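Print this page | E-mail this page

Speaker notes, Tevon session, May

Start slowly. The first slide is only the title, so leave it on while people sit down.

My question today is small. When a person collects demonstrations with a hand-held gripper, how much of each recording is useful for learning? In our group we always kept everything from the moment of pressing start. I wanted to know if this is a good habit.

We had 260 demonstrations of one task, picking up a flat part from a table. They were recorded in two places, Kurkance and Wullport, by different people with the same tool. I trained one policy on the full recordings and one on the trimmed recordings. Trimming means that I removed the part before the hand begins to approach the object. Everything else was equal – same network, same training time, same test table.

(Pause. Ask who in the room trims their data. Wait for hands.)
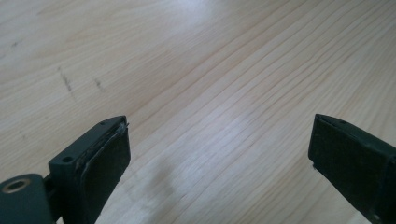 Localization from the wrist view is where the untrimmed policy has its trouble. The camera rides on the tool, so the only fixed things it sees are its own two fingers, and all the rest must come from the table. With pale wood and nothing between the open pads, there is very little to hold on to. Point at the few dark marks on the upper left, then at the glare higher up. The marks belong to the table and stay with it. The glare and the soft shadow between the fingers can change when the tool moves, and a network does not know this difference unless the data teaches it.

Next slide, the result. After trimming, 177 recordings were long enough to keep. I expected to lose quality from having fewer of them, but the trimmed policy was better on the test table. It hesitated less at the beginning. Say clearly that this is one task and one kind of surface. I do not claim it for cluttered tables.

The method for finding the cut is the Ait Ali rule, as we call it in our group. We look at the speed of the tool and take the first moment when it stays above a threshold for 20 steps. It fails when the person moves the tool around before deciding. I corrected those by hand – please mention it, people always ask.

Last slide: what I would do next. Record on 2 more surfaces, one dark and one with a pattern. Thank the audience and leave the plot on the screen for questions.

Print this page | E-mail this page

Comments

Thank you for putting the notes online. Did you try keeping the first part but giving it less weight? We saw a similar hesitation with a plain white bench.

Reply from the author: Not yet. It is a good idea and easy to test with the same recordings.

What was the threshold for the speed? I could not find it in the slides.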